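3.2 Wall Finishes and Temporary Floor Storage

The Flellstead survey recorded 45 domestic interiors in which groceries and other purchases were set down on the floor before being put away. Households completed a short diary over 11 days, and entries were coded by room, wall finish and type of container. Paper bags and open cardboard boxes were treated as separate categories, following the scheme used in the earlier Bolitz study.

Patterned wall coverings presented a particular difficulty. Where the pattern was large and irregular, coders disagreed more often on where the wall ended and the stored goods began – a problem that did not arise with plain paint. Corners were therefore coded separately from open wall.

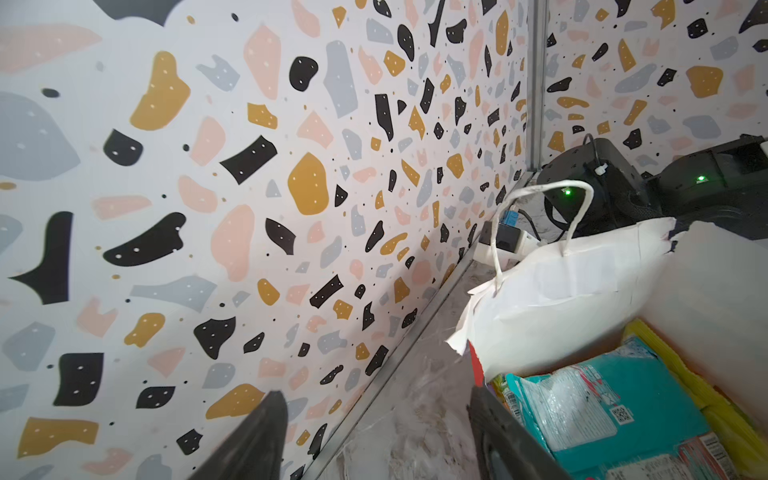

Figure 4. Paper bag and open box of packaged goods beside a terrazzo-patterned wall with gray baseboard trim.

Containers placed near a wall were entered under "perimeter storage" whether or not they touched the trim. Fine debris on the floor was noted but not scored. Entries from the Paiva households, which used a longer form, were reduced to the same categories before comparison.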